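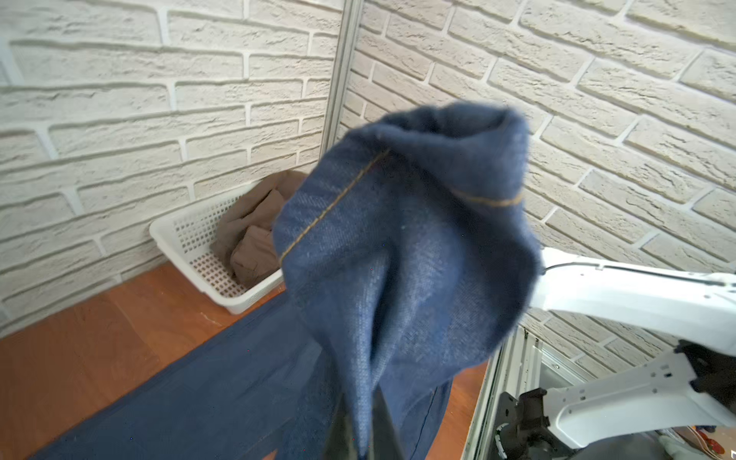 Wolstead Issues Recommended Practice for Robot Handling of Loose Garments

Document covers cell setup, grip limits, lint control and operator rules for sorting and laundry work

CLAVDALE, March. Wolstead today released the first edition of its recommended practice for robot cells that pick up, move and put down loose clothing. The document applies to single-arm and two-arm cells with finger grippers, used at table height, where garments arrive unfolded and in no set position. It is offered free of charge to users, integrators and test labs.

The practice was drafted over two review rounds with input from Rezende, which builds garment cells, and from the textile recovery plant at Braston, where the trial work was carried out. The trials logged 2,330 garment lifts. Trousers, shirts and knitwear were included. Socks, gloves and other small items were left out of the first edition and will be treated in an annex.

Existing machine safety rules deal with the arm, the guard and the stop circuit. They say little about the load when the load is cloth. A part made of metal or hard plastic keeps its shape in the gripper and its outer limits can be written down before the job starts. A pair of jeans held at one point hangs, turns and swings, and its lowest edge may be well below the fingertips. The practice therefore treats the garment as part of the moving envelope of the robot from the time it is gripped until the time it is released.

Main provisions

Moving envelope. The cell layout must allow for the full length of the longest garment class in use, measured from the grip point. Where the hanging length can't be known, the user must assume a grip at the hem or cuff. Fixed cell parts inside the envelope, including frame posts, rail ends, brackets and exposed cables, must be rounded, covered or moved.

Grip. Fingers may close on a single fold or on a bunched section. Gripping on rivets, zippers or buttons should be avoided where the vision system can find them. Finger edges must be checked for burrs at the start of each shift. A burr that catches a cotton test cloth is grounds for taking the finger out of service.

Lift speed. The first 60 millimeters of any lift must be made at reduced speed, so that a snag on the table, the basket or another garment can be sensed as a rise in load. If the load limit is passed, the arm must stop, lower and open. It may try again no more than 3 times before calling an operator.

Baskets and bins. Containers must be held in place by a stop, a recess or a clamp. Side walls may be solid or perforated. Where walls are perforated, the openings must be too small to admit a fingertip of the gripper in use, and the inside face must be free of molding flash. A garment that rises above the rim is allowed, but the drop height must be set from the top of the pile and not from the rim.

Work surface. The surface must be smooth, of a color that contrasts with lint and loose thread, and free of joints that could trap a hem. Surfaces must be inspected every 20 cycles during commissioning and at an interval set by the user after that. 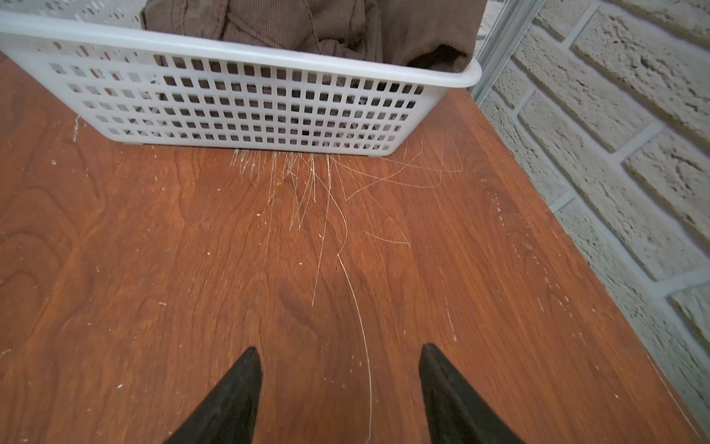

Loose fiber is given its own section. Long strands can wind onto finger joints, cover a sensor window or be read by the vision system as the edge of a garment. The practice defines two levels. Level A is scattered specks and short lint, which may stay on the surface until the next planned cleaning. Level B is any strand longer than the open width of the gripper, or any clump, wherever it lies on the surface. Level B calls for a stop and removal by hand before the next pick.

Removal must be done with the arm stopped under the local lockout procedure. Compressed air is not allowed, as it moves fiber into joints and cable entries. A vacuum nozzle or a damp cloth is acceptable. The operator must also look under the basket, where strands tend to collect during repeated placing. The type of fiber does not need to be identified, but each Level B event must be logged with the time and the garment class being run.

Wrist cameras. Where a camera on the wrist is used to choose the grip point, its picture must be checked for blur before the grip command is sent. Images taken while the arm is moving may be used for coarse approach only. The final grip point must come from an image taken at rest, or from a camera whose exposure has been shown to be short enough for the approach speed. Lighting should be even across the work surface, with no direct glare on polished or coated tables.

Dark denim is named as a reference garment for commissioning. It is heavy for its size, it holds folds, and its contrasting seams give the vision system strong lines that don't always match the outer edge of the cloth. A cell that passes the denim test must still be checked with one light garment and one knitted garment before it is released for mixed work.
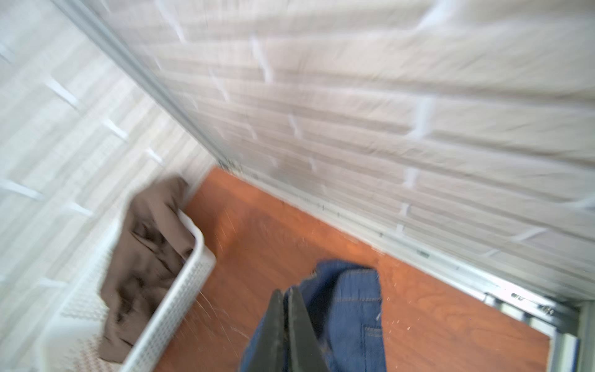 Rezende said that the denim test was the part of the draft it had argued over most, and that it would have preferred a lighter reference cloth for smaller arms. The company said it accepts the final wording, given that payload limits are now stated in the same clause, and that it will apply the practice to new cells from the summer.

The Braston plant reported that the fiber log took the most effort to bring in. Operators there now record Level B events on a card at the cell, and the plant has asked for an electronic form to be added to the next edition.

Compliance and records

The practice is voluntary. It does not replace national law, machine safety standards or the robot maker's instructions, and where these are stricter they apply. Users who wish to state conformity must keep the commissioning record, the finger inspection sheet and the fiber log for the working life of the cell. Self-declaration is accepted. Wolstead does not issue certificates against this edition.

Comments on the text may be sent to the Wolstead office in Clavdale until the end of September. Comments should quote the clause number and give proposed wording. Work on the small items annex begins in October.

About Wolstead

Wolstead prepares recommended practices and test methods for automated handling of soft goods. Its documents are reviewed every two years.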